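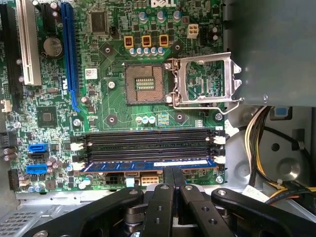 Reading the mud at Varnen

There is a kettle on in the core store at Pirkthorpe, and there usually is, I'm told, from the moment the first person gets in until the last one goes home. My host has spent most of her working life with lake mud, and she is happy to talk about it for as long as you care to sit there (I sat there until well after lunch, and I'd gladly have stayed longer).

The mud in question comes from the bottom of Lake Varnen, a long, cold, rather lonely stretch of water left behind when the ice pulled back. Her team has been drilling there every August, from a raft, and the cores now fill most of one wall.

"People expect me to say I fell in love with the mountains," she says, pouring. "I didn't, really. I fell in love with the stripes."

The stripes are varves, thin bands laid down on the lake bed year after year. In spring and summer the meltwater brings in silt, which settles as a pale layer. In winter the lake freezes over, the water goes still, and the very finest clay drifts down to make a dark one. A pale band and a dark band together make a year, and if you are patient you can count them much as you'd count the rings in a tree.

How far back do they go? "We have 2261 years in the longest core without a break," she says, and she can't quite keep the pride out of her voice. "Below that there's a slump, a big messy one, where part of the slope gave way. After the slump we pick up again, but I won't put a number on it yet. I'd only have to take it back."

I asked what the bands say about the weather, and she laughed and told me to be careful. A thick summer band can mean a warm year with plenty of melting. It can also mean one dreadful storm that washed half a hillside into the lake in an afternoon. "You look at the grains. A storm layer is coarse at the bottom and gets finer as you go up. Then you look at the next core along and see whether it's there too. I have spent whole winters arguing over one band."

There is a run of 14 very thin years that she keeps coming back to. The summers must have been short, she thinks, or else the river that feeds the lake found another way down for a while. A colleague who works on the old shorelines at Miltberg favors the river, and the two of them have been disagreeing about it, very cheerfully, by mail. "He may be right. I'd be cross for a week and then I'd want to go and find the channel."

What she would most like now is a second lake to compare. She has her eye on Riviere, which lies 400 meters lower down and ought to have felt the same cold summers without sharing the same river. Nothing has been drilled there yet. The road stops well short of the water, and the raft has to be carried in pieces.

"My knees have opinions about that," she says. "But you can't lean on one lake forever. Every lake has its own habits."

Before I left she slid a core out of its rack and let me put a finger beside a stretch of it, a hundred years in a space shorter than my hand. I asked which was her favorite band. She thought about it for a good while, then pointed to a plain gray one near the top, neither thick nor thin.

"The first one I ever counted," she said, and went to see to the kettle.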